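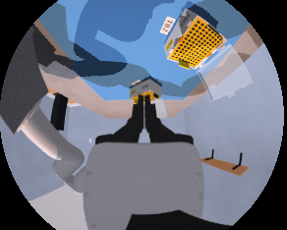 1/ People keep asking me when a robot will do the dishes. My usual answer is to ask about a chore that should be easier: closing the lid on a box of pipette tips. Rigid box, hinged lid, one axis of motion. We've had it running in simulation at Tiltora since October.

2/ For a person it takes a second and no attention. You push the lid past vertical, gravity does most of the rest, and you press until it clicks. You can do it while talking to someone.

3/ A two-finger gripper has more to sort out. The lid is clear, so depth estimates on it are poor. The box is light, so a push a few millimetres too low slides it across the mat before the lid moves at all.

4/ Three boxes on one mat is harder than one box three times. They sit at different angles, and the arm has to reach one without its elbow or wrist sweeping through another open lid.
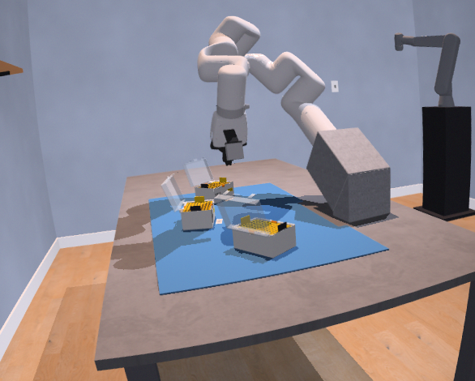 5/ Numbers from the last batch. 1000 simulated attempts, 153 failures. Failure means any lid left open, any box tipped, or the time limit reached. No partial credit.

6/ Most of those failures were the box sliding. Next was the fingertip going over the top edge of the lid and closing on air. Tipped boxes were rare, which surprised me given how little they weigh.

7/ Hefin Griffiths asked why we don't bolt the boxes down. On a production line you would. Voltton sells a fixture for this sort of thing and it would clear up most of my failure list. But a kitchen has no fixtures, and neither does a shared lab bench at four in the afternoon.

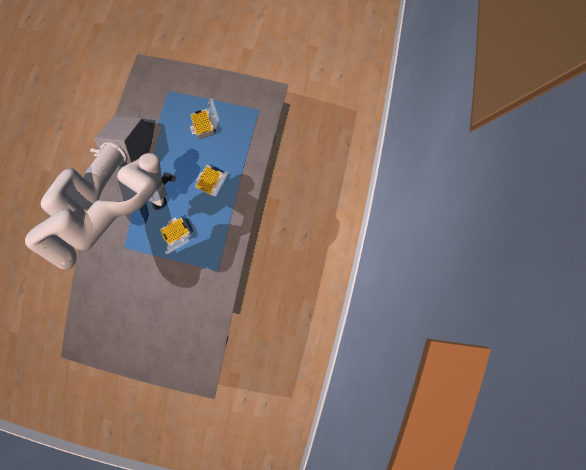 8/ Lighting got its own run. We moved the lamp position between attempts and left everything else alone. The policy got worse when the arm's own shadow fell across a box it hadn't dealt with yet. Adding 3000 training episodes with varied lighting brought it most of the way back.

9/ The usual caveat is that all of this is simulated. Simulated hinges are too polite. A real one has friction that changes with age, and a cheap one binds at the halfway point. Urs Lehner ran about 300 lid closures by hand with a force gauge so we could set a sensible range, and the spread was wider than any of us had guessed.

10/ Where the arm parks between boxes matters more than I expected. Fold it tight and it blocks the overhead camera. Stretch it out and you spend the time budget on travel. We're still tuning that by hand. 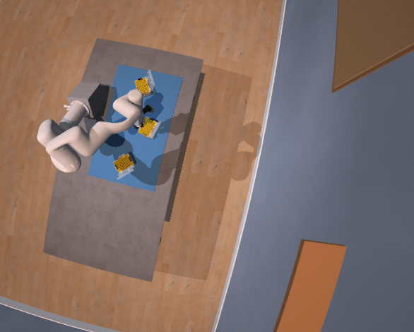 Arm over the mat, three tip racks, overhead view.

11/ So, can machines do chores yet? Ones with known objects, a clear bench and someone nearby to reset things, yes, slowly. Dishes means wet, stacked, mismatched and breakable, and I wouldn't put a date on it.

12/ Shop-floor work is closer. Jakubowski asked us about loading trays, and I think that's realistic if the trays always come from the same supplier. Change the supplier and the colour of the plastic, and you're collecting data again.

13/ Next up is the same task with the lids starting at random angles, then a real bench at Plivdale once the hinge model is less generous. I'll post the failure counts for both.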